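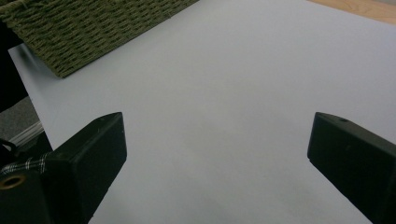

A large sheet in pale lavender-gray.

Delegation Visit to the Koskela Paper Mill, Prurnell

Wednesday, August 12, 2020

12 shares | 44 comments

Members of the Trurura Regional Printing Association visited the Koskela mill at Prurnell at the invitation of its management. The purpose of the visit was to review the supply of colored stock for schools and public offices in the coming year.

The delegation was received in the main office and given a short account of the site. The mill employs 911 people on three shifts and draws its water from the Gatavura River under a permit renewed in March. Some 2591 tons of colored stock left the warehouse last year, most of it by rail.

Visitors then toured the pulp hall, the dye room and the cutting floor. Questions from members concerned delivery times, the price of small orders and the matching of shades between batches. The mill keeps a reference sheet from every batch and will provide copies to members on written request.

Lunch was served in the staff dining room. The Association thanks the mill for its hospitality. Members who wish to receive the new price list should write to the Trurura office.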